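Tundov Open Day Table Set
README

Version 3, Sep 8, 2025
Maintained by the Alen group

Overview

This set holds recordings made with hand-held grippers during the Tundov open day. Visitors picked up a gripper, were given a short briefing and carried out everyday table tasks: laying out cutlery, moving utensils in and out of a holder, handing an item across the table. The recordings are meant for training and testing manipulation policies on household objects, and for studying how people with no practice use the tool.

The set contains 1,372 episodes. Almost all of them are under 40 seconds long. Episodes longer than that come mostly from the handover task, where two people had to agree on who moved first.

Contents

episodes/ one folder per episode, numbered in order of recording
meta/tasks.csv task name and instruction text as read to the visitor
meta/sessions.csv session, station and tool used
meta/flags.csv review flags, see below
calib/ lens and finger width calibration, one file per tool
tools/ scripts for unpacking, undistorting and plotting

Each episode folder holds a video file, a pose track, a finger width track and a short JSON file with the task name and outcome. All tracks share the video clock. Pose is given relative to the first image of the episode. Units are metres, radians and seconds throughout.

Stations

There were three stations. Station A used a bare bench and blocks. Station B was a dining table with ordinary kitchen and table utensils. Station C was the handover area, with a mark on the floor for each person. Lighting was left as found, so daylight varies across the day at Station B. Objects at Station B were put back only loosely between visitors and their starting positions should be treated as random.

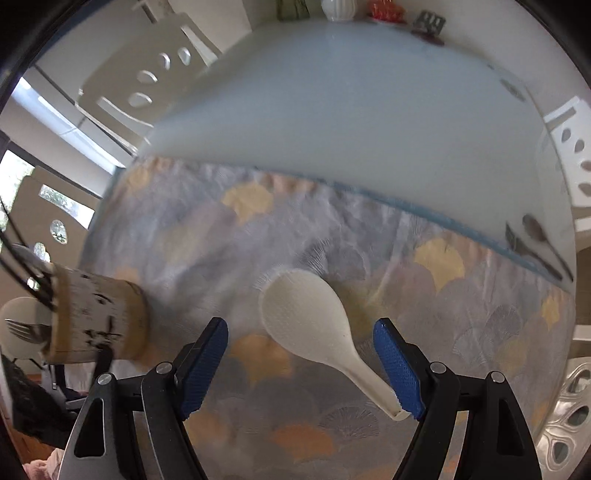 Station B: white plastic rice paddle between the gripper fingers, with the utensil holder on the left.

The lens is a wide fisheye and the raw video is supplied uncorrected. Straight table edges bow strongly and the corners of the image are black. Run tools/undistort.py with the matching file from calib/ if a flat view is needed. Undistorting crops the outer part of the view, which removes some of the background but may also remove objects near the edge of the table.

Tasks

There are 11 task names in tasks.csv. Visitors chose their own task and the counts are therefore uneven. Picking up a flat utensil from the cloth was the most popular. It also has the highest share of failed attempts, as thin handles lie close to the surface and the fingers tend to press on the cloth before closing.

Outcome is recorded as done, partly done or stopped. It was entered by the station host at the time and has not been corrected afterwards. Where the host and the reviewer disagreed, the episode carries the flag outcome_disputed.

Known problems

Finger width drifts on one tool in the last session. The affected rows are marked width_drift.
Some pose tracks jump when the lens was covered by a sleeve or hand. These are marked pose_jump and have not been smoothed.
In Station C episodes the second person's tool was recorded separately – the two clocks were matched by hand and may differ slightly.
Task instructions were read aloud and visitors did not always follow them. The text in tasks.csv is the instruction, and may not match what was done.

Consent and removal

Visitors signed a form before taking part. Audio was not recorded. Episodes showing a face at close range were dropped during review. Removal requests should give the session and approximate time, and will be applied in the next version.

Related sets

The Cho bench set uses the same file layout and can be loaded with the same scripts. The Ultasell set does not – its pose tracks use a fixed table origin and need converting first with tools/rebase.py.

Changes in this version

Added flags.csv. Renamed the handover tasks so both halves share a name. Replaced the calibration file for tool 2. Episode numbers are unchanged from the previous version, and gaps in the numbering are dropped episodes.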